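Clearing the table: your questions

Is there a right order?
Rubbish first. Every table has some, and on ours it was peanuts, still in their shells, which I maintain are a decoration until someone eats them. After that, anything small enough to roll under a wardrobe.

Do I need proper storage boxes?
No. You need one round thing with a rim. Tipoki will sell you a set of 15 with lids, and by September you will own 2 lids.

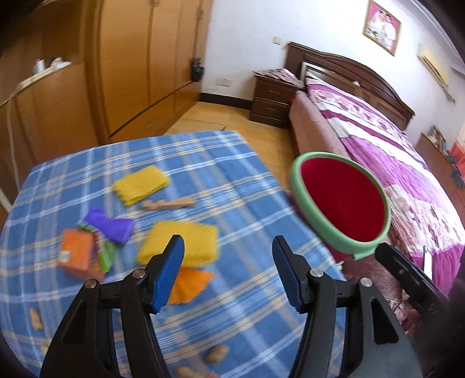
Declan Sutcliffe writes that he has always used the tablecloth itself, gathered by its corners and carried off like a burglar's sack. It works, he says, up to the point where you want the tablecloth.

Thank you, Declan. On to the bucket, then.

Can everything go in together?
Within reason. Blocks and little boxes get along fine. Paper goes in last or it comes out pleated, and food stays out altogether.

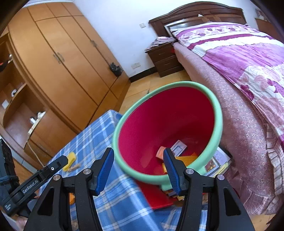 Tip the bucket towards you while you fill it, so things slide down the side and don't drop on your good bits. Stand it up again before you lift it. I have learned this more than once.

What about the odd bits of foam and stick?
Keep them for a month. If they belong to something, it will fall over and let you know.

How long should it take?
Sosina Hailu claims 15 minutes. I have never seen her table.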